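Wornadia Local History Forum > Streets and Suburbs > Old photographs
Topic: Dating the Cerkier Hill photo sets

millrace_end
I have been sorting the scans of the three Cerkier Hill sets and would like a second opinion on the dates. Set one is the old farm lane and the quarry. Set two is the terraces going up either side of the tram road. Set three is the shops at the bottom, mostly on the north side.

The index card says all of set two was taken before the tram reached the top of the hill. I don't think that can be right. Print 63 has overhead wire in it, clear as anything, running past the chapel gate. There is no wire in 61 or 62, but they are taken further down and facing the other way.

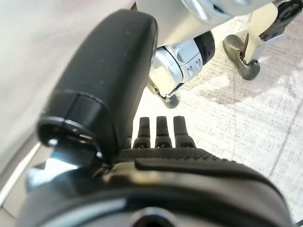
The card also gives the photographer as "Wollent", with no first name or initial. I have found a Wollent studio in the trade directory, listed on Station Road, but only in the one edition.

Does anyone have the tramway company minutes, or know where they went?

tollgate
The wire doesn't prove much. They put the poles and wire up well before the cars ran. My grandmother's family lived in the second terrace and always said the poles stood there a whole winter doing nothing.

millrace_end
Fair point, but the card says before the tram road was finished, and in 63 the road is set and kerbed.

quarryside
The minutes are in the county store, not the library. You have to order them ahead. Ask for the box under Highways, as they were never put with Transport. The volume you want has the land purchases in it. The company bought 408 yards of frontage from the farm and there is a plan folded in the back with the chapel marked.

tollgate
That plan is the proposed line. It was changed at the bend. Don't date anything from it.

quarryside
It was changed by the width of a pavement. The chapel is still where the chapel is.

penny_lamp
I did some work on set three last July. The tall shop on the corner has a painted sign for boots in the first two prints and by the last one it is a dairy. If the rate books can be trusted the dairy came in three years after the tram opened. So set three at least was not taken in one go, whatever the card says.

I wouldn't put much weight on the cards in general. They were typed up long after the prints came in, and whoever did it copied the same date down the whole column.

I've got the big prints at home at the moment and am going through them in the evenings.

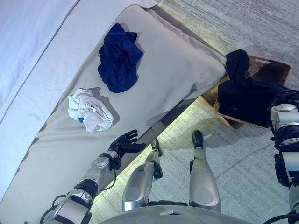
The sofa, with something navy on the seat.

millrace_end
Thanks, that is useful about the dairy. Could you check whether the lamp bracket is on the corner in all of them? It is missing in my scan of the second one, but the scan is poor on that side.

penny_lamp
Bracket is there in all of them. In the second it is behind the blind.

saltings
Coming at this from the car side. Somebody said in the other thread that set three had a Saab parked outside the dairy. If so, that print is from a much later visit and has been put in the wrong folder.

penny_lamp
That is the colour slide, scan 3,504, and it isn't part of the sets at all. It got added when the folder was copied over. I asked for it to be moved.

saltings
It was still there this morning.

tollgate
I still say set two is earlier than people want it to be. The gardens have no hedges and half the houses have no curtains up.

quarryside
New houses stand empty. That gives you when they were built, not when the wire went up.

millrace_end
I have put in the order for the Highways box. For now I will change the card for 63 to "date uncertain" and leave the rest of set two alone. If anyone has the directory for the year after mine, please look up Wollent.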